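Walk-round checklist: arm benches, Gaete building, ground floor
Done by: me (Soledad Medina, days, packing side)
When: December, started 6.40 am before the line woke up, finished after first break
Sheet version: the new one, with the comments boxes that are finally big enough

Key: OK = fine as found. FIX = sorted on the spot. ACTION = somebody needs to do something. CHAT = not really a safety item but I want it written down anyway.

Hello all. Those of you who remember the old sheet will know it was written for the Burkitz sealer and had eleven lines about hot jaws and none at all about a thing that moves by itself. I've kept the bits that still make sense and added lines for the arms. If you do the next one, please write in the comments even if it's only a few words, a column of ticks is no use to me when I'm trying to work out what changed.

1. GETTING IN AND OUT

1.1 Walkway from the lockers to the benches clear, full width
OK. Lovely and clear, first time in ages. The pallet truck was parked where it's meant to be parked.

1.2 Fire door opens with one hand
OK. Still stiff at the bottom, but I managed it with a mug in the other hand so I'm calling that a pass.

1.3 Floor marking round each arm can be read
ACTION. The yellow line has worn off on the side where we walk in. It's the one place you need it! Tape would do for now. I'd like it 600 mm further out when it gets redone, the present line was put down when the arm had the shorter reach and nobody's toes were consulted.

1.4 Lighting over the benches
OK. Good light from above. The night shift asked for a dimmer and I still think no, you want to see fingers (yours and its).

2. STOPPING IT

2.1 Stop button within reach from where the person stands
OK on benches one and two. On bench three it's within reach if you are tall. Ana from nights isn't, and neither am I. ACTION: bring it down and round to the front.

2.2 Stop button pressed, arm stops, arm stays stopped
OK, all three tried. I counted to ten after each one before resetting. Please do the same when it's your turn, a quick press and release tells you very little about whether it stays put.

2.3 Everyone on shift has pressed the button themselves this month
ACTION. Two people haven't, and one of them said she didn't like to in case it broke something. This is the item I care about most on the whole sheet. You're allowed to stop it. You're allowed to stop it because you sneezed. No one is going to come down from the office and ask you about your pick rate, and if they do, send them to me.

2.4 Arm can't be restarted from the other room while someone is at the bench
OK. Tried it with the setter at the screen and me at the bench, and it wouldn't go until I let it.

3. THE BENCH ITSELF

3.1 Table steady, no rocking
OK. Leant on all four corners with my full Christmas weight.

3.2 Surface clean enough for the camera to tell items apart
OK with a comment. The white tops are great for this but they show every speck, and there's a tiny dark one on the sorting bench. Wipe before start, dry cloth, nothing out of a spray bottle while the arm is powered.

3.3 Small items under the gripper can't roll off towards the operator
CHAT. Pens. It's always pens. I know they're what it's being taught on, and a pen is a fair test for fingers that shape, but I've trodden on enough of them. If one goes on the floor, stop the arm first and then bend down. Please don't try to be quick about it and reach under.

3.4 Fingers: tips square, pads not lifting, nothing stuck between them
OK. Looked at with the power off, and I ran a fingernail down both faces. The pads are meant to be changed by the hour counter and bench two is reading 2234, so that set has done well, but I've asked for a spare pair to be in the drawer by the new year.

3.5 Cables on the arm: no chafing, loops not catching when it turns
OK. The thick one hangs in a big loop beside the forearm and I followed it round with my hand (power off!) looking for worn spots. None found. I'd be happier if the loop were tied in a bit closer all the same.

3.6 Cables on the floor: covered or out of the way of feet
ACTION. Thin red-orange one crossing the tiles by the sorting bench. It needs a cover strip or a different route. I've written this on two sheets running now and I'll write it on a third. 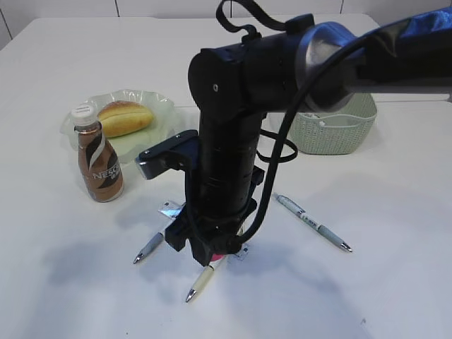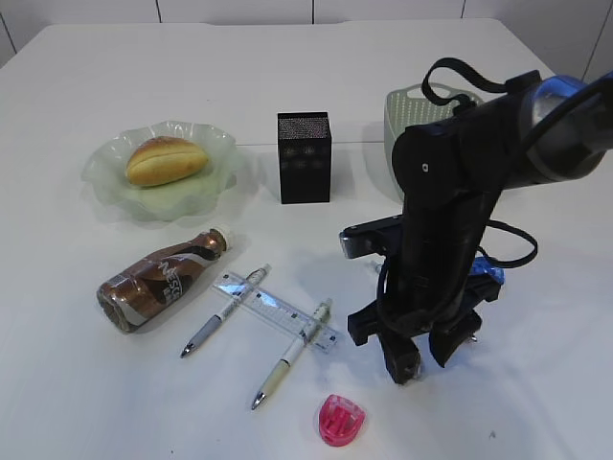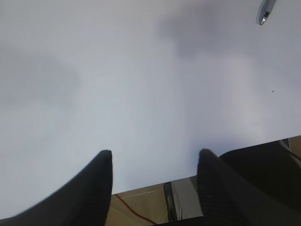 4. WORKING NEXT TO IT

4.1 Person and arm have separate reach areas, and the person knows where theirs ends
OK, mostly. Everybody could show me. What I noticed is that we all shuffle forward through the morning without meaning to. I watched myself do it. By ten I was a good hand's width over, and I'd been telling other people off for it at eight. The tape in 1.3 will help with that.

4.2 Job rotation being kept to
ACTION. This has slipped. When we were hand-sorting for the Zudora kits you swapped every hour because your wrists told you to. Now your wrists are fine, so people stay put for half a shift watching it, and then their neck goes instead. I had three sore necks mentioned to me on this one walk-round and I don't think I had three all last winter. Watching is work! I'd like the hourly swap back, with a timer that makes a noise.

4.3 Standing mats and stools
FIX. Mat on bench one had curled at a corner, turned it round so the curl is under the table. It wants replacing properly. One stool is still missing its foot ring.

4.4 Noise
OK. This is the bit that's so much better. I can hear people talk again. With the old sealer you lip-read until lunch, and I'd sort of forgotten that half the team are funny.

4.5 Hand lotion, loose sleeves, lanyards
FIX. Two lanyards taken off and hung on the hook. I know, the badge opens the door. Clip it to your pocket.

5. PEOPLE AND TRAINING

5.1 Names of trained people up on the wall, and up to date
ACTION. It still has people on it who have moved to Burkitz cleaning, and it hasn't got our two new starters. A board that's wrong is worse than no board at all in my opinion, you look at it once and never again.

5.2 Operators know what the arm does when it drops something
OK after a talk. It pauses, opens its fingers and goes back up. The trouble is that the pause looks exactly like it has finished, and that's when hands go in. I've asked whether the setter can make the lamp change colour for the pause. He thinks so, he's going to ask the people at Meltex who do the software side.

5.3 Somebody on each shift can clear a jam without ringing for the setter
ACTION. Days yes, nights no. Nights have been waiting for him to ring back, and then making the numbers up by hand afterwards, fast, at four in the morning, and I don't need to explain what I think of that from a safety point of view. Two places on the January course for nights, please. Not one, two, people have holidays.

5.4 Faults written in the book
OK. 247 lines in it since it went in, which sounds dreadful but I've read them and most are along the lines of "picked two at once" or "missed, tried again". Keep writing them. The ones about it going for the wrong side of the table were how we got the camera bracket tightened.

5.5 Anyone worried about anything
CHAT. Yes, and I'm putting it on the sheet because there's nowhere else to put it. Several people asked me whether the third bench means fewer of us. I've asked upstairs, and what I was told is that hours stay as they are until the spring and the bench is for the extra order, almost 300 trays a day. I've asked for that in writing. When I've got it I'll pin it next to the trained names. In the meantime, people who are fretting about their jobs aren't looking at where their hands are, so as far as I'm concerned it belongs on a safety checklist.

6. END OF SHIFT

6.1 Arm parked, power off, key in the box
OK on all three.

6.2 First aid box
FIX. Blue plasters topped up. Eye wash in date. Whoever took the scissors, could they come home please.

6.3 Handover said out loud to the next shift
OK. I stood and listened to it. Five minutes, both leads at the bench, proper questions. More of this.

Open actions from this sheet: 1.3, 2.1, 2.3, 3.6, 4.2, 5.1, 5.3. Stool foot ring and new mat have gone on the stores list.

COMMENTS ADDED AFTER

Nights lead: agree on 2.1 and 4.2. Can the timer be something other than the duck noise.

Setter: lamp colour is doable, I'll try it on bench one first. Cable tie for 3.5 is on my list. Cover strip for 3.6 ordered.

Soledad: thank you both. The duck noise stays until somebody brings me a better one. Course places for nights are booked, both of them.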